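Une journée portes ouvertes au club de cécifoot de Flurnstead

J'étais parti pour rester une heure, juste le temps de voir à quoi ressemble un entraînement, et je suis rentré à la nuit tombée avec les genoux verts et une extinction de voix. Le club ouvrait ses portes le 19 juin 2026, avec initiation le matin, tournoi l'après-midi et merguez entre les deux (très bonnes, les merguez, un peu moins bon le café).

Flurnstead, pour ceux qui ne connaissent pas, c'est au bout de la ligne de bus, après le rond-point du garden. Descendez à l'arrêt « Stade », pas à « Stade Sud », sinon vous longez la voie rapide comme moi. Le terrain est tout neuf, avec des barrières gonflables le long des touches, et une petite tribune de 186 places qui sentait encore la peinture. Le bar est derrière, côté vestiaires.

C'est Jérémie Besnard qui m'a accueilli. Il entraîne l'équipe depuis la création de la section et il parle vite, très vite, en marchant à reculons pour vous montrer les choses. Le principe du cécifoot, je le connaissais en gros : ballon sonore, joueurs de champ avec un bandeau sur les yeux, gardien voyant. Ce que je n'avais pas mesuré, c'est le silence. Pendant le jeu, le public se tait ! On entend les grelots du ballon, les « voy » des défenseurs qui vont au contact, le guide derrière le but qui donne l'angle et la distance, et puis d'un coup tout le monde hurle parce que c'est dedans.

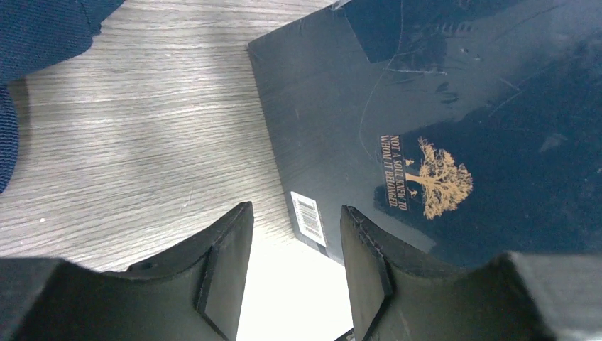 Entre deux doigts gris foncé, un espace clair.

J'ai donc fait l'initiation. Première consigne : courir droit vers la voix de Jérémie, bandeau sur les yeux. Facile, non ? J'ai fini dans la barrière au bout de dix mètres. Deuxième essai, pareil, mais de l'autre côté. Une gamine qui passait avant moi a traversé tout le terrain sans ralentir, ballon au pied, et elle m'a expliqué ensuite qu'il fallait garder la balle entre les deux chevilles et ne jamais la lâcher — j'ai essayé, je me suis marché dessus.

L'après-midi, tournoi à quatre équipes, dont deux venues exprès : Tolov et Sampaio. Ceux de Tolov jouent très bas, très groupés, on s'ennuie un peu et puis ils partent en contre et vous n'avez rien vu venir. Ceux de Sampaio, c'est tout l'inverse, ça dribble dans tous les sens, ça râle, ça rigole. J'étais à fond pour eux et ils ont perdu la finale aux tirs au but, évidemment.

À la buvette, on a beaucoup parlé d'argent, comme dans tous les clubs. La section compte 21 licenciés, les déplacements coûtent cher et les ballons sonores s'usent vite sur le synthétique. La tombola a rapporté 3 307 euros, annonce faite au micro sous les applaudissements, et la brasserie Dradier ajoute 1 000 euros pour les maillots de la saison prochaine. Ils seront orange, ce qui a déclenché un débat assez vif que je ne vais pas vous raconter en entier. Disons que le capitaine tenait au vert. 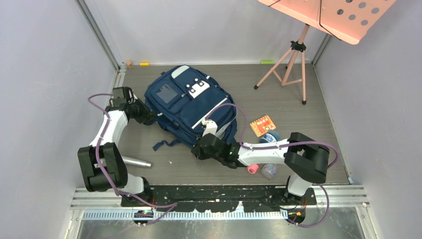
Si vous voulez essayer

Les séances d'essai reprennent en juillet, sur le même terrain, et elles sont ouvertes à tout le monde, voyants compris. On vous prête le bandeau et les protège-tibias, mais prenez vos chaussures (crampons moulés, pas de vissés sur le synthétique) et une gourde. Le club cherche aussi des gardiens et des guides : il faut une voix qui porte et ne pas confondre sa gauche et sa droite, donc pour moi c'est réglé. Inscription sur place, auprès de Jérémie, en arrivant un quart d'heure avant le début. Moi j'y retourne, j'ai une barrière à éviter.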